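Why I Still Solder My Own Power Supplies

I bought my first bench power supply kit from a little outfit called Zonden, back when the whole catalog was 17 kits on one page and the instructions came as a single folded sheet. It took me most of an August to build, partly from the heat in the garage and partly from putting a diode in backward and refusing to believe it. I still use that supply. The voltage knob is scratchy, the case has a dent from a fall off the washing machine, and I would not trade it for anything in the store.

I mention it so you know where my heart is, and so you can weigh what I have to say accordingly. I think the people who sell electronics kits have gotten much too fond of doing the work for us. The newest Zonden supply arrives with nearly every part already on the board. You solder 2 wires, you turn four screws, and there you are, with a very nice supply and an evening left over that you had been looking forward to filling. I built one for my nephew (well, he built it, in the time it took me to find my glasses) and he asked me what the big silver can was for. I told him, and he nodded politely, and I don't believe it stuck. Why would it? He never had to pick the thing up and work out which leg was which.

I know the arguments on the other side, and some of them are good. The tiny surface-mount parts are cheaper and they are hard on older eyes, mine included. Machines don't leave cold joints. And a beginner whose first kit goes up in a puff of smoke may never buy a second one, which is a loss to all of us. I have been giving away resistors for years trying to keep people in this hobby, so please don't think I take that lightly.
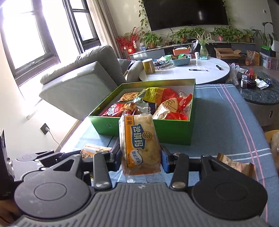 Usman wrote to me after I said some of this on the Skunside message board, and told me that I was remembering the fun and forgetting the misery: a beginner with a cheap iron doesn't learn what a capacitor does by soldering it in, he only learns that his hands shake, and the learning comes later, with a meter and a schematic, on a board that works.

I have turned that over quite a bit, and I'll grant him half of it. A working board is a fine teacher. You can poke at it, measure it, load it down and watch the voltage sag. But most of us don't poke at a thing that works, do we? We put the lid on and use it. It's the board that hums, or gets warm where it shouldn't, that sends you back to the schematic with a pencil. I learned what a ground loop was from a Boruria headphone amplifier that buzzed like a hive for about 700 hours of my life, and I could draw you that circuit today on a napkin.

So what would I like? I'd like the choice. Put the fiddly little chips on at the factory, by all means, and leave the big friendly parts in a bag. Print a proper schematic, on paper, large enough to write on. And please, for anything that plugs into the wall, keep the fuse and the transformer side closed up and tested before it leaves the building. I'm sentimental about soldering, but I am not sentimental about line voltage.

My nephew, by the way, has asked for another kit. I've got an old one put by for him, bag of parts and all, with the value of every resistor still to be worked out from the stripes.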